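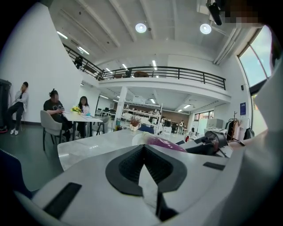
Pedwood will stop collecting glass at the curb in May and will ask households to take bottles and jars to drop-off points instead, the town said in a notice mailed to residents.

The change covers all 2,743 homes on the weekly recycling route. Paper, cardboard, cans and plastic containers will still be picked up on the usual schedule, and the blue carts stay the same.

Evangelia Kyriakidis, the town's public works director, said broken glass had been mixing with paper at the sorting plant and lowering the price the town gets for both.

"We were paying to haul glass that ended up in the landfill," Kyriakidis said. "If it comes in separately, it gets made into new bottles."

There will be 2 drop-off points to start. One is behind the Flanalside library, next to the bike racks, and the other is in the lower parking lot at the Katsaros market on Mill Road. Both will be open from 7 a.m. to 9 p.m. Clear and colored glass can go in the same bin. Lids should come off, and labels can stay on. Window glass, mirrors, light bulbs and ceramics will not be accepted.

Residents who can't get to either site may sign up for a monthly pickup at no charge. The town has room for 700 addresses on that list and will give first places to people over 65 and those with a disability. Sign-up forms are at the town hall front desk and at the library.

Bars and restaurants are not affected — they already use private haulers.

Glass left in carts after the change will get a warning tag the first time. Carts with glass in them after that will not be emptied until it is removed.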